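How to Follow a Round of Peace Talks Without Getting Lost

By Joana Correia
Shares: 447 | Comments: 12

Start with the two statements. After most meetings each side puts out its own, often within hours. Read both in full before you read any news story on them.

1. Put the statements next to each other. Mark any topic that shows up in one and is missing from the other.

2. Underline the verbs. "Discussed" is weak. "Agreed" is strong — but check what was agreed. Often it is only to meet again.

3. Note who was in the room. A visit by a foreign minister carries more weight than one by an envoy.

4. Keep a dated log. Mine is a plain text file, 300 lines by now. One line per meeting is enough.
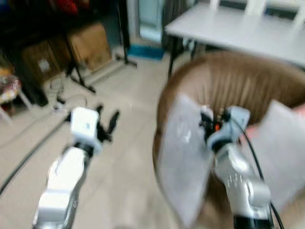
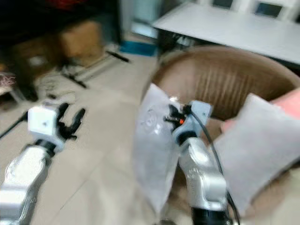
5. Wait a day before you decide what a meeting meant. Corrections and background briefings tend to come late, and the first headline may not hold up.

If a statement was translated, look for the original. Laine Rebane sent me two English versions of one text in April, and they differed on whether a border crossing "will" or "may" reopen.

Contact: Felicja Malinowski, Storna desk | © Storna | Back to top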